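Cloudy plastic cups - can they be saved?

Posted by Flerela, Wednesday, March 18, 2026

Hello everyone! I have a translucent plastic cup shaped like one of those flasks from chemistry class, with a straight neck and a wide bottom, and I'm very fond of it. I use it for lemonade on the porch all summer and for cut flowers once September is over. Lately I've been wondering if the frosted look is just how it's made or if I've let it get dull over the years.

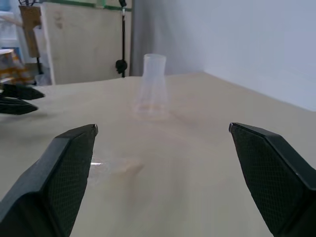
The other thing is the base, where I see a faint yellowish-orange tint right where it sits on the table. My bottle brush goes down the neck fine but doesn't reach out to the sides. Is there a gentle way to get in there?

Toden

Oh, I love those! Put in a spoonful of uncooked rice, a little warm water and a drop of dish soap, cover the top with your palm and swirl it for a good long while - the rice gets into the corners where a brush won't. Then fill it with half white vinegar and half water and leave it for 2 hours. If the color is still there, try standing it on a white plate. Mine looked stained for ages and it was only picking up the color of my table.

Wedard

Dishwasher, top rack. Works for me.

Ekström

Please check the bottom for a dishwasher mark first, mine went in without one and came out leaning. I'd go with the rice.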